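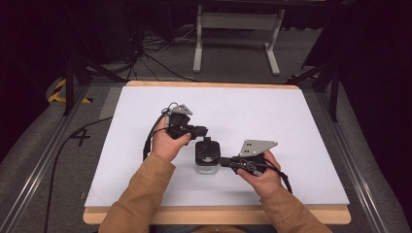
4. Posting a vacancy and setting the closing date

This section covers new vacancies in Clernia Recruit for departmental administrators. If you are copying a post from a previous round, go to section 5. You need an Advertiser or Senior Advertiser login. Panel members can view vacancies but cannot post them.

Before you start

Have the approved post number from Human Resources, the job description as a PDF and the name of the budget holder. The post number has two letters and four digits. Older three-digit numbers are no longer accepted.

4.1 Create the vacancy

1. Sign in and choose Vacancies, then New.
2. Enter the post number and press Look up. Grade, department and campus are filled in for you.
3. Check the campus. Posts shared between Baird and Favutville default to Baird, and must be changed by hand if the work is mainly at Favutville.
4. Choose the post type: Lecturer, Research, Technical, Administrative or Hourly Paid.
5. Type the job title as it should appear to applicants. Do not put the grade in the title.
6. Press Save draft.

Note: The draft is given a reference when you first save it, for example 1,543. Quote the reference without the comma in emails, or the helpdesk search will not find it.

4.2 Add the advert text

1. Open the Advert tab.
2. Write a summary of no more than 300 characters. This is the only part shown on the listings page.
3. Paste the main text into the large box. Use Paste as plain text from the menu. Text pasted straight from a word processor keeps its old fonts and may not display properly on phones.
4. Attach the job description under Documents.
5. Add essential criteria one at a time with Add row. Desirable criteria go in the second table.

Caution: Criteria cannot be edited once the first application has come in. To correct a mistake after that point you must withdraw the vacancy and post it again. Applicants will be asked to reapply.

4.3 Set the dates

1. Open the Dates tab.
2. Enter the opening date. Leave it blank to open as soon as the vacancy is approved.
3. Enter the closing date. Lecturer and Research posts must stay open for at least four weeks, all others for two.
4. Enter the interview date if you know it. If only the month is known, tick Month only and pick it from the list.

Vacancies close at 5 pm. Applications started but not submitted by then are kept as drafts and are not passed to the panel.

Note: The system will not accept a closing date during the January shutdown.

4.4 Send for approval

1. Press Check. Missing fields are marked in red.
2. Choose the budget holder from the list and press Send.
3. Wait for the status to change from Pending to Approved. You will get an email when it does.

Approved vacancies appear on our own site within the hour and are sent to the Bruvska listings overnight. Changes made later in the day reach Bruvska the following morning.

Messages you may see

Error 200: Post number not recognised. Check for spaces before or after the number.

Error 302: Vacancy already open for this post. Search for the post number under Vacancies and ask the owner of the existing record to close it.

For changes to a vacancy that is already live, see section 6.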